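Drinking water at work, and other small habits

When I moved to Kerkham for my job, I promised my mother two things. The first was to call her every Sunday. The second was to drink more water. The calls are going well. The water took me almost a year, and I want to write down how it went, maybe it is useful for someone who also sits at a desk all day.

My problem was simple. In my office at Joubert the kitchen is on the second floor and I am on the fifth. In the morning I took one coffee with me and then I forgot about drinking until lunch. By four o'clock I had a headache, and I took another coffee for it. I thought the headaches came from the screen. I even bought new glasses, which cost me 275 and changed very little.

It was my colleague Zyanya Ponce who asked me one Wednesday how much I drink. I had to think for a long time, and she laughed. She told me to keep a small notebook for two weeks and write every glass in it. I did not like the idea, but I did it. On most days I had two glasses of water before dinner. On one day I had none.

So I started with an app. It sent me a message every hour, and after three days I was so angry with the app that I deleted it. Then I tried to connect the water with things I already do. One glass when I get up, before the coffee. One when I come back from lunch. One when I arrive home and take off my shoes. This was much easier to keep. 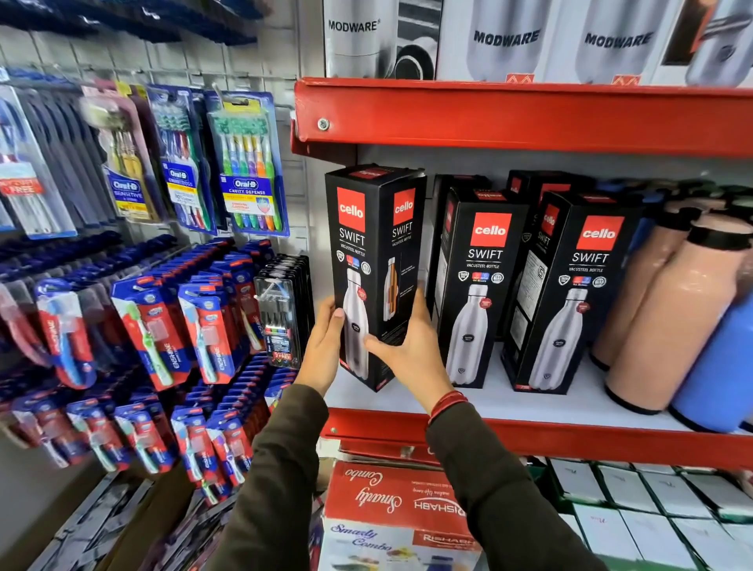
The afternoon was still the difficult part, because of the stairs. I decided to bring my water from home and put it on the left side of the keyboard, where my hand finds it without me thinking. If it stands behind the monitor, I do not drink it. I know this sounds silly, but a distance of one arm is enough for me to forget.

I also learned that I do not like very cold water in winter. All my life I believed that water must come from the fridge. Now from November to April I drink it warm, sometimes with a slice of ginger, and my stomach is happier. My grandmother always did this and we children made fun of her.

The headaches are not gone, but I have them less often. I also walk more, for reasons you can imagine. My desk neighbor has started to drink from a big jar with a lid, so now we are two people going to the second floor together, and we talk on the stairs.

Next month I want to try the same method with stretching. I already chose the moment: when the kettle is on. My mother says I should first fix my sleep. She is probably right, but I will start with the kettle.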